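Picking from a bin, one logged attempt at a time

2023-01-27

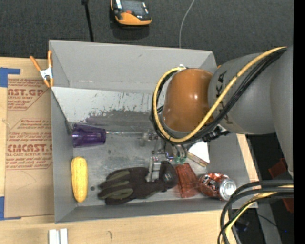
What gets recorded

The grasping group at Clirklow collects training examples for a model that proposes where an arm should close its fingers on an object it has not been told anything about. The lead engineer on the collection, who spoke with us between two recording blocks, defines the unit of work narrowly.

"An example is one attempt," the engineer said. "Camera data before the move, the grasp pose that was commanded, the joint trace, the finger opening at the end, and a label. If any one of those is missing, we drop the row."

The collection is called Walska internally. At the time of our visit it held 1,736 attempts that had passed the completeness check. Another 356 had been dropped, most of them from the first week, when the clock on the camera computer drifted against the clock on the arm controller. The group tried to realign those rows afterward and gave up. "We could get them within a few frames of each other. A few frames is a lot when the fingers are closing."

Choice of objects

The objects are ordinary: translucent plastic cups, a crushed soda can, a work glove, a toy corn cob. Each one stays in the set for a stated reason. Translucent plastic returns poor depth readings, and the planner is inclined to treat the inside of a cup as a hole in the bin floor. A glove has no fixed shape, so a pose that held it once says little about the next attempt. A dented can reflects light differently on every face.

"The corn is the easy one," the engineer said. "It is opaque, it is rigid, it has texture. We need some easy ones or the success label is too rare to learn from."

The group began with 13 objects and puts only a few of them in the bin at a time. Fuller bins were tested and set aside for a later phase, on the grounds that a failed grasp in a crowded bin can have several causes and the label does not separate them.

Labels

A success is counted when the object is still between the fingers after the arm has lifted and held for a fixed interval. The first version of the label came from finger opening alone: if the fingers stopped before fully closed, something was in them. That rule failed on the glove, which can compress until the reading looks like an empty grasp.

"We had the glove hanging in the air and a zero in the log," the engineer said. "So now there is a second check from the image after the lift, and when the two disagree a person decides."

Disagreements go to a review queue. The reviewer sees the image before and the image after, without the commanded pose, and marks success, failure or unclear. Rows marked unclear are kept but excluded from training. Asked whether the reviewers agree with each other, the engineer said that they do on rigid objects and less so on the glove, where the argument is usually over whether one pinched fingertip should count.

Who chooses the pose

Part of the data comes from poses chosen by a person and part from poses proposed by the current model with noise added. The group regards both as necessary. Human poses succeed too often and cluster near the middle of each object. Model poses cover more of the bin, including the walls, which slope and can push the fingers sideways on the way down.

"A person will not try the stupid grasp," the engineer said. "The model will try it, and then you have a real negative. You cannot learn the boundary from one side."

The arm speed is reduced on approaches near a wall. Contacts above a force limit stop the motion and are written as a separate outcome, apart from ordinary failures.

Resets

Between attempts the object is released back into the bin from a low height. After every 100 attempts an operator rearranges the contents by hand and records a new reference image. The interval was longer at first, and the engineer considers that a mistake. Objects dropped repeatedly by the same arm tend to migrate toward the same places, and an early model trained on those rows had learned to favor them regardless of what was there.

The operator is instructed to vary orientation as well as position. Cups are placed upright, inverted and on their sides. A cup lying with its mouth toward the fingers invites a grasp on the rim, and one lying the other way does not, so both have to be present.

Next steps

A second station, Medina, is due to start in February with the same objects and a different light source. Its data will be held back from training at first and used to measure how far the results carry over. The two sets will later be merged under the name Zendorach, with the station recorded as a field in each row.

The engineer would not give a target size for the merged set. "We stop adding cups when cups stop improving. For the glove I don't have a number yet."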